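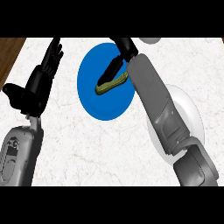

Two-arm sim cell, notebook entry, 26 December 2023

Quiet day, building is practically empty, so I finally got to the thing I've been putting off: getting the right hand to behave around the zucchini in the Weninholm scene. Writing it down now while I still remember what I touched.

Where we were. Girish Maurya left the cell half set up before he went on leave. Marble tabletop, overhead view, blue plate with the zucchini on it, white plate off to the lower right partly behind the forearm. Left hand parked upright and out of the way, right arm doing the reaching. His note said "right finger jitters on contact, don't trust any run from Cisach." Great, thanks Girish!

So, first thing: I reloaded the scene with both arms in home pose and did nothing at all for a while. No jitter. Then I drove the right arm in by hand with the sliders until the finger was over the zucchini, and stopped it there. Still fine just above. Brought it down a hair more and there it was, that horrible little buzz, and the zucchini started creeping across the plate like it had somewhere to be.

I went looking at the friction first (always my first guess, nearly always wrong). Changed it on the plate, changed it on the vegetable, put it all back. What it came down to was the contact stiffness on the right hand, which was set to 2000. The left hand has 900. I have no idea who did that. Nana Wumbei thinks it came in with the Acheampong config when we merged in November, and that sounds right to me, that file had all kinds of leftovers in it. Set the right one to 900 to match, reloaded, same approach by slider. No buzz. The zucchini stayed put.

Also bumped the solver to 4 substeps. It was on 2. Slower, but I can live with it, and I'd like a clean baseline before anybody starts shaving time off again.

While I was in there:

The right wrist offset was still the one from the Tustside table, which is a different height. Fixed it in the cell file, NOT in the shared arm file. Please leave the shared one alone, other people load it.

Left hand park pose is saved under its own name now (left_park_up). Before this it was only sitting in Girish's session and would have disappeared the next time somebody hit reset.

The zucchini's collision mesh is coarser than the bumps you see on the skin. Fine for pushing, probably not fine for a proper grasp. Haven't touched it.

Still bugging me: from this view the right forearm hides part of the white plate during the approach. If we want to check placement from the overhead camera alone we'll have to swing the elbow out, or move the plate. I tried moving the elbow and ran into a joint limit pretty fast, so I'm leaning toward the plate. Will ask Nana before I shift anything, she has scripts that read its position.

Next: run the full pick with the new stiffness, left arm parked the whole time, and leave it going overnight. If the buzz comes back I'm blaming the mesh.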